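Pastbridge crew passes 2,000 tidy-up examples in the Skodville lounge

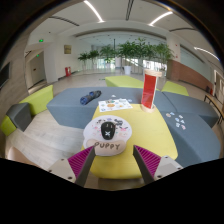

I spent a February morning with the Pastbridge people in Skodville, and I came home wanting to clear my own desk (it didn't last, sorry). They're collecting examples for Tsao, a learning system that's supposed to pick up everyday tidying by studying how people do it. So somebody grabs a hand-held gripper, moves a mouse or puts a sheet of stickers back where it goes, and that's one example. Then they mess it all up and go again!

The count stood at 2,044 when I got there, and Fotini Drakos, who runs the sessions, wants another 200 before they pack up and move to Vasside. She had four people on shift, swapping every 10 minutes. "Your wrist tells you when it's time," she told me.

What I liked best is how fussy they are about variety. The same mouse and the same mouse pad are fine, but the spot has to change, and so does the angle you come in from, and so does the junk lying nearby. They work on the ottomans and the benches as well as on proper desks, and in daylight when they can get it. Joonas Pelkonen goes through the recordings each afternoon and throws out the ones where the fingers hide too much. He's strict! He tossed two of Fotini's while I was standing there, and she took it pretty well.

I got a turn too. Closing the fingers on a computer mouse is easy enough, but setting it down without a little bounce took me several tries. Joonas says he's keeping one of mine. The Vasside sessions will be in a kitchen, and they've promised me another go.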